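How to clear out and clean a kitchen base cabinet

Base cabinets get dirty slowly. Crumbs fall through from the drawer, bottles leave rings and the back corners get missed for years. A full clean of one cabinet takes about 40 minutes if you do it in order. This guide covers the ordinary type with a drawer on top and two doors underneath, such as the Plosto and Jurnard units we fit most often, but the method is the same for any painted or foil-faced cabinet.

What you need

A washing-up bowl of warm water
Washing-up liquid
Two microfibre cloths, one for washing and one for drying
A vacuum cleaner with a crevice tool and a soft brush head
An old toothbrush
A cardboard box or crate for the contents
A small cross-head screwdriver

Leave out bleach and scouring pads. Both will dull the finish, and a pad leaves scratches that hold grease afterwards.

Step 1. Take everything out

Open both doors as far as they go. Empty the lower compartment first, then the one above the shelf. Put things you use straight into the box and anything sticky next to the sink to be washed. Check dates on packets as you go.

Leave the drawer until last. If it is full of cutlery, lift out the tray in one piece and put it on the worktop.

Step 2. Vacuum from the top down

Take the drawer out if it has release clips under the front. On Zaden runners these are two plastic levers that you squeeze together. Vacuum the runners and the inside of the drawer with the brush head.

Next do the shelf, front and back edges included. Change to the crevice tool and run it along the joint between the base and the sides.

Step 3. Check the shelf

Lift the shelf slightly at the front. If it is loose on its pegs it should come up without force. Tilt it, draw it out and wipe the ends. Some shelves are screwed in place, and those can be cleaned where they are.

Look at the pegs while the shelf is out. Replace any that are bent or cracked. Pegs come in different diameters, so take an old one to the shop.

Step 4. Wash the inside

Put a small squirt of washing-up liquid in the bowl. Wring the cloth out well before it touches the cabinet. Water sitting in a joint makes the board swell, and the swelling does not go down again.

Wipe the back panel, then the sides, then the shelf and last of all the base. Use the toothbrush in the corners. Dry each surface before going on to the next. 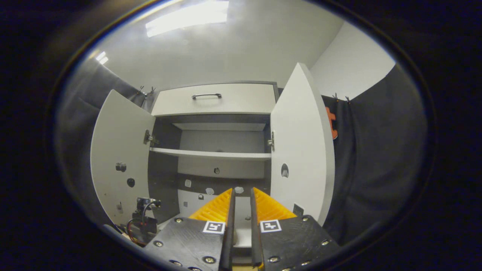 The base of the cabinet usually needs a second look after the first pass. Small bits are easy to miss on a pale surface, like the few white pieces lying in the lower compartment of this one, so pick those up by hand and vacuum again before you wash. If there is a hole in the back panel, wipe round the edge with a cloth that is barely damp and keep water out of the hole itself.

Step 5. Doors, hinges and handle

Wash both faces of each door and the edges. Go gently around any labels or stickers you want to keep. Wipe hinges with a dry cloth only. Tighten any loose screws by hand until they stop, and no further.

A bar handle collects grease on the underside. Clean it with the toothbrush, then dry it.

Step 6. Leave it open

Leave the doors open for an hour before you put anything back. In December, or in any cold kitchen, allow two. Refit the shelf and the drawer, and load the heavy things at the bottom.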